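4. Setting the Table

Your Moschos dinner set ships in one carton with 24 pieces and one striped mat per setting. If you have opened the carton and found only the mats, the plates are under the second sheet of cardboard. Customers write to us on this point more than on any other.

Before you start

Wipe the table. The mats grip a clean surface well and a crumbed one hardly at all.

Caution: Do not slide plates across bare wood. The foot ring is unglazed and will win.

4.1 Laying the mats

1. Unroll each mat and leave it face down for an hour, with a cookbook on top if it insists on curling.
2. Turn it over. Line up the long edge with the edge of the table. The stripes are printed straight, so blame the table.
3. Leave a hand's width between neighboring mats. Elbows need to go somewhere.

4.2 Placing the plates

1. Hold the plate by the rim with both hands. The Drinero glaze is slick, and slicker still after dish soap.
2. Lower the far side first, then let the near side down.
3. Check the shine. Glossy white shows every thumbprint under a ceiling light, and your mother-in-law will sit directly below it.

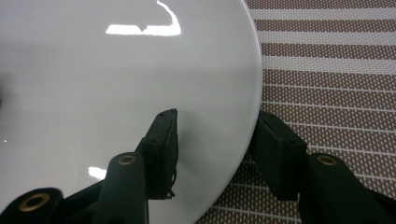 4. Buff off any marks with a dry cotton cloth. Paper towels leave lint, which also shows.

Note: A reflection of the lamp is not a scratch. Tilt the plate. If the mark moves, put down the claim form.

4.3 Heat limits

Plates are oven safe to 400 °F. The mats are not oven safe to anything. Let a plate from the oven stand on a trivet before it goes on the mat (the Fullus trivet is sold separately, as you may have guessed).

4.4 Clearing and storage

1. Scrape, rinse and stack, with a felt disc between plates.
2. Shake the mats outdoors, downwind of the laundry.
3. Roll the mats with the pattern facing out. Folding leaves a crease that lasts as long as the warranty.

Replacement plates: Rundero part 341. Replacement mats: part 41.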